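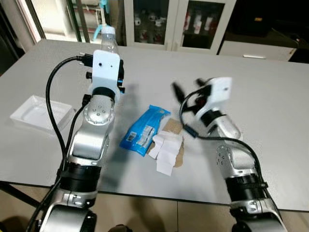
Figure 2. Mixed packaging on the sorting table: blue plastic snack wrapper, torn brown cardboard with crumpled white paper, clear water bottle with white cap, and white rectangular tray.

3.2 Composition of the tabletop sets

The material sorted in this study was dry packaging of the kind left over after a lunch break. Items were collected from the staff rooms at the Halgate and Khalaf sites during April and stored in closed crates until use. Food residue was shaken off, but the items were not washed, flattened or trimmed. Earlier work on household sorting has often used clean, whole packages, and we wanted the condition of each item to stay close to what reaches a shared bin.

A set was made up by drawing items from the crates and placing them on a light gray table. Sets were kept small so that each item could be judged separately. Figure 2 shows one combination of plastic film, fiber, a bottle and a rigid tray. The four groups differ in how easily they can be assigned to a stream, and the difficulty does not follow size or weight.

Snack wrappers were the most variable group. A wrapper that has been crumpled presents only part of its printed surface, and the part that remains visible may carry no material code. In Figure 2 a white label area with a black barcode can be seen, but a barcode identifies the product and says nothing directly about the film. We therefore recorded wrappers by visible condition (flat, folded or crumpled) and assigned all of them to a single film stream. Separation of metallized from plain film was left out of the protocol, as the two could not be told apart reliably without opening the wrapper.

Cardboard and paper were assigned to the fiber stream whether they were found separately or together. The two were frequently nested or overlapping, as with the cardboard and paper in Figure 2, and this raised a question of counting. Under the rule adopted here, two pieces that could be lifted apart without tearing were entered as two items. Pieces joined by glue, tape or staples were entered as one. Torn cardboard was accepted at any size larger than the palm of a hand. Smaller scraps were weighed together at the end of each set and entered as a single line.

Bottles were entered with their caps on if they arrived that way. Removing the cap would have produced a second item of a different polymer, and local collection rules at both sites ask for the cap to be left in place. Any bottle holding liquid was drained before it entered the crate. Labels and sleeves were ignored for the purpose of assignment.

Rigid trays caused the fewest errors in assignment but the most disagreement about purpose. A shallow tray with raised edges may be packaging, or it may be a reusable item that belongs to the room and should be returned to a shelf. Raters at Khalaf tended to treat white trays as reusable, whereas raters at Halgate sent them to rigid plastics. The written guide was amended on 28 August 2024 to state that a tray with no printed or molded packaging mark is to be set aside and entered as "undetermined." Records made before that date were checked again under the amended rule.

3.3 Recording and agreement

The pooled record contains 3,232 item entries. Of these, 2,000 were entered independently by two raters and form the basis of the agreement figures given in Section 4. The remainder were entered by one rater and are used only to describe the mix of materials. Raters worked from the same written guide and did not discuss individual items until both had closed the set.

Each entry gives the stream, the visible condition and whether the item touched or covered another item at the start. The last field was added after a pilot carried out by Thijs Meijer, in which overlapping fiber items were missed more often than any other type. Contact was scored from the starting layout only. Changes caused by lifting a neighboring item were not scored.

Lighting was not controlled beyond closing or opening the blinds at the start of a session. Both tables received some daylight, and shadows on the tabletop were accepted as a normal feature of the workplace. Clear plastic was the group for which we expected this to matter most, given its low contrast against a pale surface. A separate comparison of clear and colored bottles is reported in Section 4.3.

Two limits of the material should be stated. Glass and metal were excluded, so the results do not cover full household sorting. The crates also reflect the buying habits of two workplaces, and film wrappers are probably more common in them than they would be in waste from a family kitchen.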